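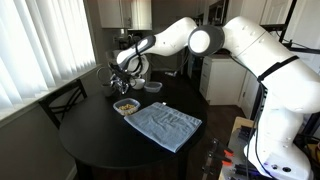 A **kitchen table** is a table kept in or beside the kitchen and used for everyday meals, snacks and small household jobs. It differs from a formal dining table mainly in size and in how often it is cleared. Round tops suit small rooms, having no corners to walk into, and are often placed near a window for the daylight.

## Use

Between meals the top commonly holds mugs, bowls, lidded plastic containers of dry food and a folded towel. Towels are used for drying and wiping, and also as a mat under washed dishes. Dark tops show crumbs and dust more readily than pale ones, while pale tops show stains.

## Size and seating

Most small round tables seat two or three people. Larger ones, with a central leaf, may seat 8. Chairs are usually wooden, with slatted, solid or crossed backs, and need not match the table.

## Care

Painted and stained tops are wiped with a damp cloth and dried at once. Hot pans are stood on a mat or trivet. Loose legs should be tightened before the joint wears.

## See also

- Dining room
- Tea towel
- Windowsill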